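The Wemberg Bird Trust has revised its guidance for households that keep parrots and other large cage birds. The head of its advisory service met us at the Trust's offices to discuss the changes, which concern diet, daylight and the growing number of birds given up by their owners.

The Trust received 3,071 enquiries last year. Of these, 546 related to birds whose owners could no longer keep them. "That second figure is the one we discuss most often," the head of service said. "A macaw or a large cockatoo may live for decades. Many people have made no arrangement for the bird if they move house, fall ill or die."

The new guidance asks owners to name a second keeper in writing before a bird is bought. The Trust does not regard this as a formality. "We would like the second keeper to have met the bird several times, to have cleaned the cage and to know which vet is used," the head of service explained. "A name on a sheet of paper is of little help if that person is afraid of the beak."

On diet, the advice has been shortened. Earlier editions contained long tables of seeds and their fat content, and owners told the Trust that they did not read them. The present edition recommends a pelleted food as the main part of the diet for most parrots, with fresh vegetables offered each morning and removed by midday. Sunflower seed is kept for training. Avocado, chocolate and salted food are not to be given in any amount. Lories and other nectar feeders are dealt with in a separate leaflet, available from the Shehata branch.

Asked whether a sudden change of food was safe, the head of service was firm. "It is not. Some birds will go hungry before they touch something they do not recognise. We ask for a gradual change over several weeks, with the bird weighed every morning on the same scales. If the weight falls, the owner should stop and telephone a vet."

The section on lighting was rewritten in February after discussions with keepers in Vakia, where winter days are short. It advises a regular period of darkness each night and warns against leaving a television on for company. Cages should stand against a wall, away from the kitchen, because fumes from overheated non-stick pans can kill a bird within minutes.

The Trust also intends to expand its handling classes, which are held at Grirkov and have places for 200 owners a year. "We teach people to wait," the head of service said. "The bird steps up when it is ready. An owner who chases a parrot round the room with a towel will spend months repairing the damage."
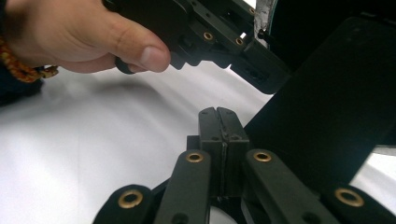 One owner who attended the Grirkov classes wrote to the Trust that the waiting had been the hardest part, and that her Amazon had taken most of the spring to step on to her arm. She asked that future classes should include advice for families with small children. The head of service confirmed that such a session was being prepared, and that children would be taught first to sit quietly near the cage and to offer food from a spoon.

Printed copies of the guidance, 3,000 in all, are being sent to veterinary practices and pet shops. Owners may also request one from the Wemberg office by post.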